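Sección 4. Doblar el punto negro encima de la cama

Sigo con lo de la ropa de abrigo, que es donde más gente me escribe. Si ya tienes hecha la sección 3 (el cajón vacío y los separadores Ritell montados), puedes empezar. Yo lo hago siempre encima de la cama, porque mi mesa es pequeña y acabo con media manga colgando.

Antes de empezar

Estira bien la colcha o la manta con la mano. Sobre el rosa de mi cama las prendas negras se ven de maravilla, y eso ayuda un montón a encontrar los bordes. Si tu ropa de cama es oscura, pon una toalla clara debajo y listo.

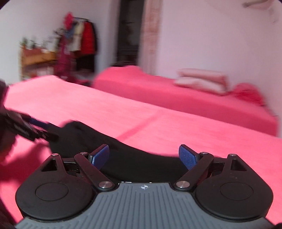
Y vacía los bolsillos, por favor, que yo metí una vez un pintalabios en el cajón y todavía me acuerdo.

Pasos

1. Deja la prenda en el centro de la cama con la parte de delante hacia abajo. Los botones, si los tiene, abrochados.

2. Extiéndela entera, sin tirar. El punto cede muchísimo y, si lo estiras del bajo, luego no hay quien cuadre los lados. Alisa desde el cuello hacia abajo con la palma abierta.

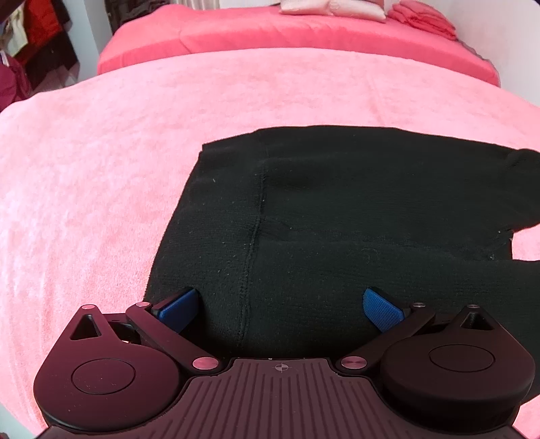 3. Lleva una manga hacia dentro y dóblala sobre sí misma, en paralelo al costado. Repite con la otra. ¡No las cruces! Se hace un bulto en medio que después no baja.

4. Dobla desde el bajo hacia el cuello, 2 veces si la prenda es corta. Para las gordas yo prefiero enrollar: aprietas un poquito al principio y luego la dejas ir sola.

Nota: un bulto negro y blandito se queda bien en un lado de la cama mientras sigues con lo demás.

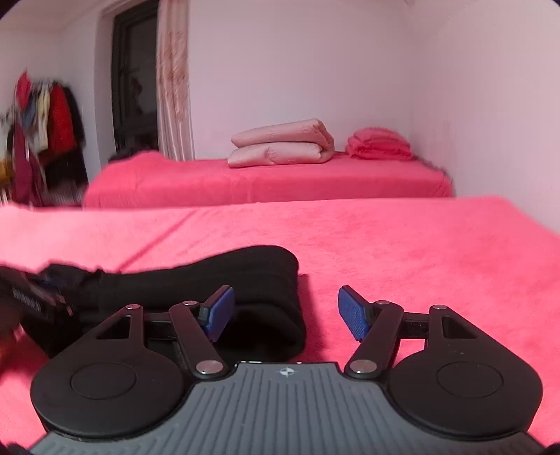 Fig. 3. Bulto de tela negra sobre la manta rosa coral.

5. Coloca cada pieza en su hueco con el lomo hacia arriba. Los separadores Ritell del juego mediano dejan 15 cm por hueco; si la prenda no entra, desdobla y hazla más estrecha, pero no la fuerces.

Precaución: nada de guardar punto húmedo. Si tienes dudas, déjalo extendido toda la noche.

Si en tu cuarto hay dos camas, como en este, usa una para extender y la otra para ir dejando lo terminado. Parece una tontería, pero a mí me ahorra muchos paseos (Châu Vũ, que me enseñó el sistema, lo hacía hasta con los calcetines).

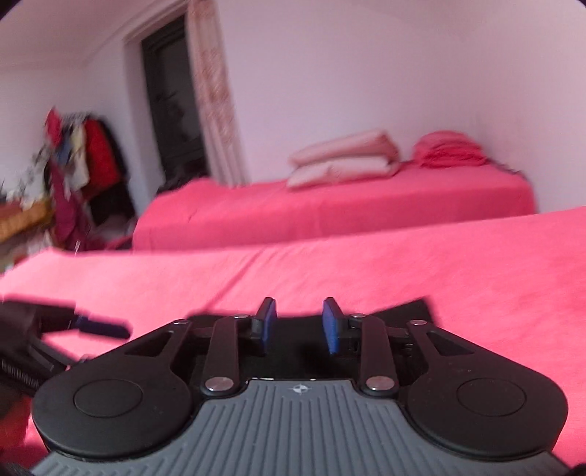 Cuando acabes, repasa las sábanas con la mano, que siempre queda alguna pelusa y sobre el rosa canta muchísimo. Yo uso el rodillo Drasard, aunque la cinta adhesiva normal también vale.

6. Cierra el cajón despacio. Si roza arriba, saca la prenda más alta y pásala al fondo. Con los cajones hondos, de 80 cm, puedes poner una segunda fila; eso va en la sección 5.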